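Gripper comparison, sim kitchen set. Maintained by Jurgita Jaunzems, ask her before you retrain on it.

## What this is

Rollouts of two gripper models on the same arm, same counter. Kimus = stock fingers. Vītola = the longer fingertips Siwan drew up. Controller is Indau for both, gains untouched. No real-robot data in this one.

## Layout

- `kimus/` 64 episodes
- `vitola/` 64 episodes
- `bad/` 13 episodes, physics blew up, kept for debuging
- `configs/` one file per gripper

Each episode: wrist view, room view, joint states, gripper width, success flag.

Wrist view first, then the room view, both rendered:
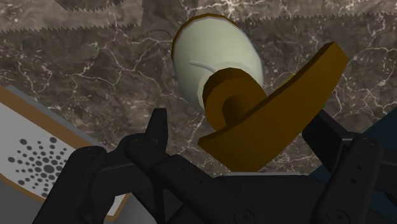
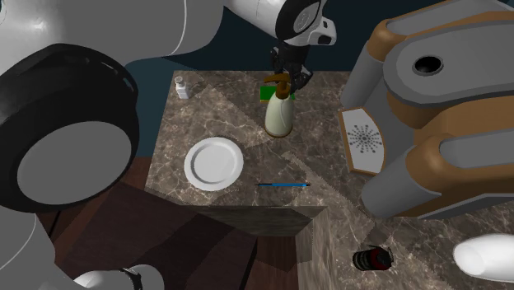
## Known problems

- Gripper width is logged one step late in `kimus/`. Fix in the loader, set `shift_width: 1`. Don't fix twice.
- Contact forces are junk below 3 N. Ignore them.
- Friction differs between the two configs. Gladys found this in July, after we'd already made the first plots. Old plots are gone, please don't pass them around.
- Success flag is a height check and nothing else. An object wedged against a finger can pass. Virgilio is hand-checking the Vītola ones, not finshed.
- Seed 7 crashes on load with the long fingertips. Skip it.

## Running

`python replay.py --gripper vitola --seed 3`

Add `--wrist` for wrist view only. Slow without a GPU.

## TODO

- rerun both with matched friction
- width offset in the raw files
- Gintarė wants depth from both cameras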